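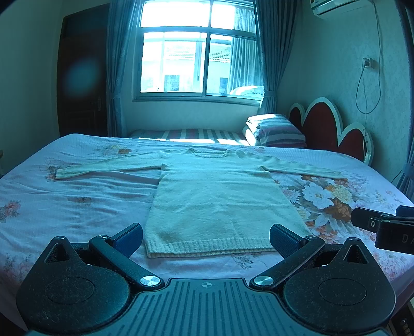
*Jaws open at the hem of a knit sweater, seen from the Handberg's own camera.*

## Handberg hand-held gripper

The Handberg records household tasks as training examples for robot arms. One person holds it and does the job – folding, sorting, making a bed – while the camera stores video and the encoder logs jaw opening.

- **Jaws:** 2, with replaceable rubbery pads
- **Lens:** wide-angle, fixed
- **Weight:** 416 g
- **Recording:** 34 minutes per charge

Lay garments flat before starting a take, and begin with the jaws open. Takes shorter than two seconds are dropped on export.

Pads are sold in pairs. Orders placed after 2 p.m. ship the next working day. For bulk orders, write to Toshiko Kubo at Wilia.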